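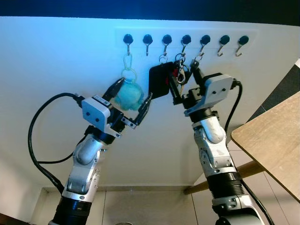
Figure 1. Both arms at the hook strip, with the right gripper at the keys.

Student project report: two-arm key rack, Grukstead shared workshop
Project name: Batside

1. Aim
The aim was to have two small arms hang and remove everyday items on a wall strip with seven hooks. The work was done in the Grukstead workshop between January and April, outside class hours.

2. Set-up
The arms stand side by side facing the panel. Each carries a parallel gripper with black fingers, and the cable is left in a wide loop so that the wrist can turn without pulling on it. Control runs on a second-hand desktop using our own program, Pomare, which plays back recorded moves and corrects them from the head camera.

The load is a plush toy on a plastic loop, a flat black tag and some keys. The toy is soft and can be gripped almost anywhere. The keys are harder - the rings slide over each other and the target point moves when a finger touches them.

3. Method
We recorded 418 moves by hand. Moves in which an item fell were kept and marked as failed. Training was repeated 3 times, with the finger speed near the hooks lowered each time. Between runs the arms were brought down below the items and the strip was checked against a written layout. 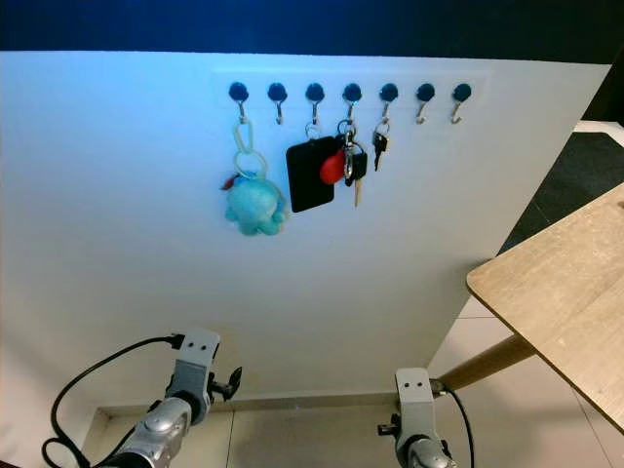 4. Faults and changes
The Grodel finger pads wore at the tips and were replaced once. Joint 4 of the right arm drifted after long sessions and now gets a zero check at start-up. Removing the tag remains unreliable when a key ring lies over it. The next version will lift the ring first.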